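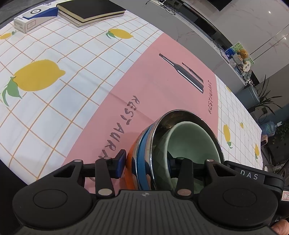

Flood desk notebook - December, entry started 7.40 in the morning

Gauge work at Vivinthorpe, and the trouble with the warning times. I write it longer than usual, so that whoever takes the next turn does not have to ask me everything by telephone.

State of the river when I came in: falling slowly at the upper gauge, still rising a little at the town bridge. The lag between the two is what we expected after the rain in the night. The fields on the Keston side hold water and the lane by the pumping house is closed. The council has put its own sign there, so we do not need to put ours.

The overnight log is complete except for one hole before dawn, when the bridge sensor sent the same value again and again. I marked these values as suspect and did not delete them. Please do the same if you see it. Last winter somebody cleaned the file by hand and we lost the proof that the sensor was stuck, and then the argument with the supplier took until spring.

What the stuck value did

The Pliveo script (our small one, which compares the gauge with the threshold and prepares the text message) looks at the change between readings. When the value does not change, it concludes that the river is steady. So it lowered the alert by one step while the water was in fact still coming up. The message did not go out, thanks to the hold we introduced in the autumn, but it was prepared and waiting in the queue. I stopped it by hand.

I repeated this on the bench afterwards with the spare sensor in the test tank. I filled the tank slowly, then pulled out the signal cable and put it back, and the logger went on repeating the last good value. It happened in 3 attempts from 3. The logger shows a green light during all this time. Myrto Economou had suspected it already, her note from the last flood says "logger too calm", and I should have read that note more seriously.

Change made to the script: if the value is identical to the last digit for longer than the waiting time, the script now treats the gauge as silent and keeps the previous alert. It does not step down. Stepping down needs a person. I tested it against the saved night data and the alert stayed where it should stay.

Not yet tested: what happens if both gauges go silent together. I think the script will keep the alert for ever, until somebody looks. For the moment I prefer this to the opposite, but on a quiet weekend it would be annoying.

Bench power: the old supply for the test tank hums again. I changed the fuse and it still hums. Use the one from the second shelf.

Calls and visits

Two of the households at the low end of Vivinthorpe called before breakfast to ask if they must move their cars. I told them what the bulletin says and nothing more. One gentleman wanted to know the exact hour when the water would reach his gate. We cannot give this, and I ask everybody not to guess, even kindly. People remember the hour and forget the "perhaps".

The school rang also. Their hall is open as a rest place and they have blankets, but the heating on one side is weak. I passed this to the county desk, who wrote it down.

On the way back from the bridge I stopped at the kitchen in the parish room, where people from the closed lane can have tea and wait. The list of telephone numbers on the door there is an old one. It still has our number from before the move. I wrote the new number on it with a pen, but it should be printed properly.
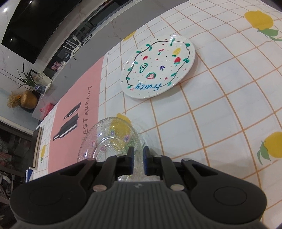

Staff gauge reading by eye

I read the painted board at the bridge at 9.15 and again at 10.30. The lower part of the board is covered with mud and leaves, so I read from the upper scale. The difference between my eye and the sensor was small at the second reading, small enough to say that the sensor works again. At the first reading I had poor light and the waves from the arch made it difficult. Take the first one as a weak value.

The board needs cleaning when the level allows it. Do not go down the steps now. The handrail is loose on the left side when you look at the river, and the bottom steps are under water.

Rain gauge on the roof

It had a leaf in the funnel. I removed it. The night total is therefore too low and I put a question mark next to it. For the bulletin we used the total from Keston, which had no such problem. The two places usually agree well when the rain comes from the west, less well in showers.

Messages and the 900 limit

The sending service accepts 900 recipients in one batch. Our list for the valley has grown to almost this, and after the last public meeting more people asked to be added. When we go over it, the service does not refuse the batch, it simply sends to the first ones in the list and drops the rest without any warning to us. The list is in alphabetical order, so it would always be the same families at the end who hear nothing.

My proposal is to split the list by river section, beginning with the lowest houses, and to send in that order. Myrto agrees, but she wants the section names to be the ones that people use when they speak, and not our codes. I made a first draft and it is in the shared folder, under Bright (the folder has kept the name of the old project, I did not want to break the links). Roughly 100 addresses have no section yet, mostly flats above shops. They need to be checked against the street map.

For the next turn

Watch the bridge sensor for repeated values, and write the time when they begin and when they end.

Ring the supplier about the logger. The bench notes are in the blue binder, last page used.

Ask the council when the lane will be looked at by daylight. They said after lunch.

Charge the second hand radio. The battery shows full and then dies after a short talk.

13.20 - bridge level now steady by eye and by sensor, real small changes in the digits. Alert kept as it is. I go home to sleep and Myrto has the desk.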